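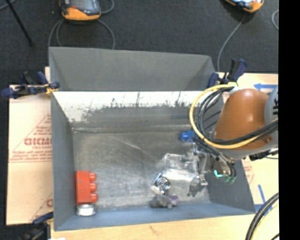

Yurani Inga said that a gray bin was where a family put the things it was too polite to throw out, and that I should leave ours alone until she got there. Then she hung up, as she does, before I could say I had already started.

My uncle Rivas left me the contents of the hardware store on Claltley Street. He left the store itself to my cousin, who sold it to a yogurt franchise, so I got the stock and a deadline. The letter said everything had to be out by July 28, 2025, and that anything left behind would be considered yogurt property. (I'm paraphrasing.)

Most of it was easy. Hinges are hinges. A man from Altard took the shelving and paid me 370 dollars for it, which he counted out very slowly in the hope that I'd get embarrassed and stop him. I let him finish.

The bin was the hard part. My uncle called it Lost and Found, though in all my summers behind that counter I never saw anybody find anything. People came in for a washer and left a toy. He'd toss it in the bin and say they'd be back. A red building block with three studs on it, for instance. Some kid had presumably gone home and built a castle with a hole in it, and grown up, and taken out a mortgage, and my uncle was still holding his brick.

Yurani arrived with 2 coffees, both hers.

"You moved things," she said.

"I looked at things."

She leaned over the side and breathed through her nose. She had worked the register for my uncle for years and claimed to know every item by its owner. The lumpy gray one, she said, belonged to the dentist's daughter. The blue one was from the Jokar boys, who denied it.

"And the purple?"

"Don't ask about the purple."

I suggested we call the dentist's daughter. Yurani said the dentist's daughter was a judge now, in another state, and what exactly did I plan to say to her? I said I'd work up to it. I got voicemail, and left a message so long and so careful that it must have sounded like blackmail.

She called back in October. By then the bin was in my hallway, where I hit my shin on it most mornings. She said it wasn't hers – it was her brother's – and could I hold on to it, he'd be by.

I told her sure, no rush.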